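Okuvar Feedback Desk
Customer feedback software for small and medium companies

Price: $254 per month for one team, billed monthly
Setup: included
Contract: none, you can stop at the end of any month

Okuvar Feedback Desk collects what your customers say after a purchase, a delivery or a support call, and puts it in one list that your whole team can read. It was made for companies that have grown too big to remember every customer by name, but are still too small to pay for a research department.

What it does

After each contact, the customer receives one short question by email or text message. You choose the question. The customer can answer with a score, with a few words, or with both. The answer arrives in your list together with the order number and the name of the colleague who handled it. If the score is low, the program opens a task and gives it to a person. The task stays open until somebody writes down what was done.

We advise to keep the question short. Our customer Pillberg, who sells office chairs and desks, started with a form of 5 questions and changed later to only one. In January they sent 2,308 requests and got 392 answers. Myfanwy Griffiths, who leads their service team, reads every written answer before lunch and forwards the difficult ones herself.

Working with low scores

A low score is easy to collect and hard to use. For this reason the task screen shows three things side by side: the words of the customer, the history of the order, and your earlier replies to the same person. You can answer from the same screen, by email or by a phone call that you log by hand. Templates are possible, but they are switched off in the beginning. You can switch them on in Settings, under Replies.

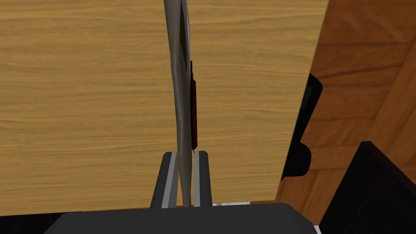
Wooden surface with a long gray strip, rendered view.

Managers get a weekly summary. It shows the open tasks, the oldest task, and the words which appear most often in the answers. It does not rank your employees against each other. Some buyers have asked us for such a ranking and we decided against it, as people then begin to ask only the happy customers.

Connections

Feedback Desk connects with Tetgate for orders and with Penry for phone calls. For other systems you can upload a spreadsheet once a day, and the upload can be scheduled, for example at 6 a.m. The columns must have the same names each time. A sample file is found in the Help section after you log in.

Languages: English, Spanish, Italian, French
Users: no limit inside one team
Data export: spreadsheet or plain text, at any time
Support: by email and phone, 8 a.m. to 5 p.m.

Setup

Setup is done by Settimio Marras or Alun Vaughan from our customer team. It takes two calls. In the first call we look at your orders and decide when the question should go out - the same evening is good for a support call, but for furniture a week is better. In the second call we send test messages to your own staff. Please have the person who will own the low scores present in both calls.

Common remarks from buyers

"We already have a form on our website." You can keep it. The answers from the form can be sent to the same list.

"Our customers do not answer." Many will not. It helps when the message is signed by a real person and when the reply address is working.

To order or to see a demonstration, write to Nima Rostami in sales and mention how many orders you handle in a month.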